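Regrouting the Shower Floor

Oct 28, 2019

The grout in our upstairs shower had been crumbling since March. Two of the joints near the drain were open enough to catch a toenail, so I finally took a weekend and redid the floor.

The hardware store had two premixed grouts, Grarnemix and Lorente. I bought the Grarnemix in light gray. Begoña Pastor, who tiled our kitchen, told me to dig the old stuff out at least two-thirds of the way down and not to bother with a power tool on small tile. She was right about the depth. I'm less sure about the power tool – my wrist hurt for a week.

There are 353 tiles in that floor. I know because I counted them while I was scraping. Work in small patches, vacuum the joints as you go, and change the blade on the grout saw when it starts to skate. I went through three.
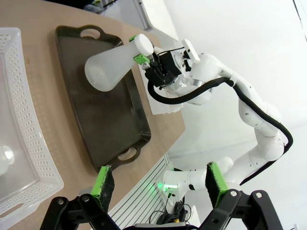

Black tray and white basket on the table.

Packing the new grout went faster than I expected. Hold the float at an angle, push it across the joints from two directions, then scrape off the extra diagonally so you don't pull it back out. Wait until it firms up before you wipe. My first patch I wiped too early and had to fill again.

The corners where the floor meets the wall get caulk, not grout. I used white because I already had a tube, and it doesn't quite match the gray.

We stayed out of the shower for three days. There is still some haze on the tiles by the door, and I'll go over those again with a damp cloth this week.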